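How long does the tea stay hot? Our share-house heat project
Gandier House, second year building science elective

So this started as an argument about a mug of tea. Mateja Hoxha, who is the other half of this project, reckoned the upstairs kitchen at Gandier House was so cold in winter that her tea went lukewarm before she'd finished buttering her toast. I said it was all in her head. Our tutor, Lertchai Paisan, overheard us going at it and told us we had just picked our topic, which was a relief as the proposal was due at noon and we had nothing.

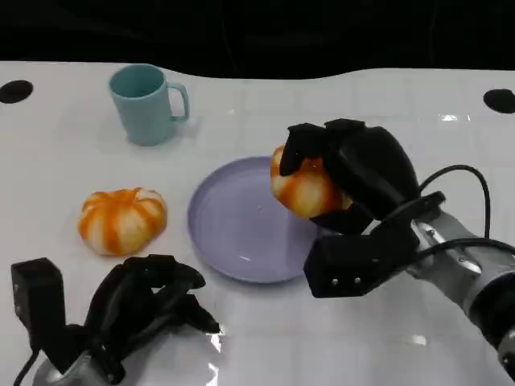 Page last changed: April, 4:10 pm

What we ended up looking at was draughts, mostly. The tea got us started but you can't hand in a whole report on tea (we asked). Our question became: where does the warm air in an old terrace go, and how much of it can two students with no money keep inside?

Gandier House is brick, double storey, with timber sash windows and floorboards you can see daylight through in the hallway. Five of us live there. The heating is one gas heater in the lounge and whatever plug-in things people have dragged in from the op shop. Our winter gas bill last year came to $1,590, and I still feel a bit sick typing that.

Finding the leaks

We had big plans to do a proper blower door test, where you seal a fan into the front doorway and suck the air out of the house to see how fast it gets back in. Then we found out what it costs to hire one. Lertchai suggested incense sticks, so that's what we used. You shut all the windows, wait for a windy day, and walk the stick slowly along every skirting board and window frame while your partner writes down which way the smoke goes. It took ages and the whole house smelled like a candle shop for a week, but I loved it! You hold the stick up to a perfectly innocent looking light switch and the smoke just goes sideways.

We marked 19 leaks on the floor plan. The worst were the old wall vents in the two front bedrooms, the gap under the back door (you could post a sandwich through it), and the laundry window, which doesn't close all the way and I suspect never has. The kitchen had a nasty one behind the fridge where an old pipe had been pulled out and the hole left open. So Mateja was right about the kitchen. She has asked me to put that in writing and there it is.

What we fixed and how

Our budget was $300, and that was from the department, so no permanent changes and we had to keep receipts. The landlord was fine with it as long as everything could come off again. Most of the money went on foam strip and brush seals for the doors, and the rest on rope caulk, which is a sort of grey putty you press into gaps with your thumb. It peels off cleanly in spring, or so the packet says - ask us in September.

The wall vents were trickier. You're not meant to block a vent in a room with an unflued gas heater, because of the fumes, so before we touched anything we checked every room against the rules and rang the gas fitter as well. The bedrooms only have electric heaters so we were allowed to cover those. The lounge vent stayed exactly as it was and we drew a big red circle around it on the plan. 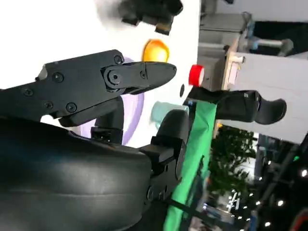
The sash windows took two weekends by themselves. One of them had been painted shut on the top half, which we thought was great until Lertchai pointed out that a window you can't open is a problem for other reasons, so we freed it and then sealed it properly. The cord snapped while we were at it. That used up the last of the budget and some of my own money too.

Did it work?

Sort of! We logged the overnight temperature in the kitchen and the front bedroom for two weeks before and two weeks after. The front bedroom held on to its heat much better once the vents were covered, and you could see it in the graph straight away, a nice gentle slope where there used to be a cliff. The kitchen was only a bit better. We think the floorboards are the problem there and we had no way of getting underneath.

The weather is the big hole in our results. Our second fortnight was milder than our first, so part of that improvement is just the season. We should have run a room with no changes alongside the others to compare. Mateja did suggest this at the start, and I said we didn't have enough loggers, and we could have borrowed one from the Tsakiris lab down the hall if I'd walked twenty metres and asked.

If we did it again I'd also talk to our housemates more. One of them sleeps with his window open all year round, and we only worked that out halfway through when his room kept coming up freezing.

Next group

The floor plan and the spreadsheet are in the shared folder under Gerkik, which was our group name. If anyone wants to take on the underfloor part next semester, the Plascombe tool library lends out crawl suits, and the access hatch is in the bathroom cupboard behind the towels.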